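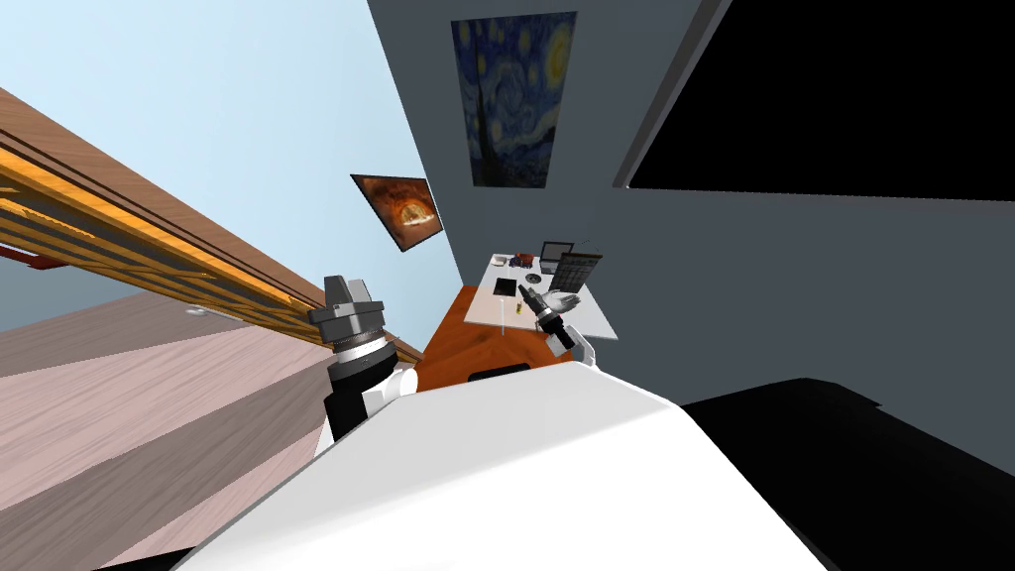 Akpan Street Community Garden
Minutes of the Winter Members' Meeting, 17 Jan 2022

Present: Ekaette Jibrin (chair), Oluwaseun Bashir, Fulvio Villa, Ladi Akande, and a good turnout of plot holders, including several we had not seen since the harvest supper.
Apologies: Salamatu Bassey, who sent a lovely note and her written report on the seed order.
Minutes taken by Ladi Akande.

1. Welcome

Ekaette opened the meeting a little after seven, once the extra chairs had been found, and thanked everyone for coming out in such miserable weather. She gave a special welcome to the three households who took over plots in the fall, and said she hoped they would speak up and not be shy. (They did speak up, mostly about the compost. See item 4.)

2. Minutes of the last meeting

Read and approved with one correction. The pear tree by the north fence is the one that was pruned, and the one by the gate was left alone. Fulvio asked that this be put down clearly, as he had been getting the blame for it.

3. Money

Oluwaseun reported a balance of $2,154 at the close of the year, which is healthier than any of us expected after the trouble with the water line. Plot fees are nearly all in. The plant sale in July brought in $589, and he wanted it noted that a great deal of that came from the tomato seedlings people had raised on their own windowsills – thank you, all of you, and please do it again.

There was a long and friendly talk about whether fees should go up. Some felt a small increase would be sensible, and others worried about members on fixed incomes. It was agreed to leave fees where they are this year and look again next winter. Proposed by Oluwaseun, seconded by Fulvio, carried.

4. Compost

The new members asked what can and can't go into the bins, and it came out during the answers that the older members don't agree either. After a good deal of back and forth about citrus peel, we settled on this: fruit and vegetable scraps are fine, citrus included so long as it is chopped; no meat, no bread, and no weeds that have gone to seed. Ladi will paint a new sign. The left-hand bin is closed until spring and should be left to get on with its work.

5. Seed order

Salamatu's report was read aloud by Ekaette. She recommends ordering from Pisuleo again, as last year's beans came up so well, and trying Flolard for the onion sets. She would also like us to grow one bed of something none of us has grown before. Suggestions from the floor were okra, celeriac, and a purple carrot Fulvio remembers from his grandmother's garden. Okra won on a show of hands, though several people thought it hopeful in our climate.

Anyone wanting to add to the order should get their list to Salamatu before the end of the month.

6. The shed roof

Fulvio has been up the ladder. The felt has gone at the back corner and the boards beneath it are soft, so a patch won't do. He has one quote from Tolulex for $1,000, which made people draw breath, and he thinks we could do it ourselves for a good deal less if someone can lend a truck for the boards. Two offers of a truck were made on the spot. It was agreed to go ahead ourselves, with Oluwaseun to release money for materials once Fulvio has priced them.

Until then, please keep seed packets and anything made of paper on the shelves nearest the door.

7. Any other business

– The gate padlock is stiff. Ladi will oil it.
– A blue watering can and one child's mitten are in the shed, waiting to be claimed.
– Ekaette asked about starting a small library of garden books. There was a lot of warmth for this, and Oluwaseun offered a bookcase. It will have to wait for the roof.
– Thanks were given to whoever left the soup.

The meeting closed at ten minutes to nine, and most people stayed on for tea and Ekaette's ginger cake. The next meeting will be in the spring, and the date will go up on the gate.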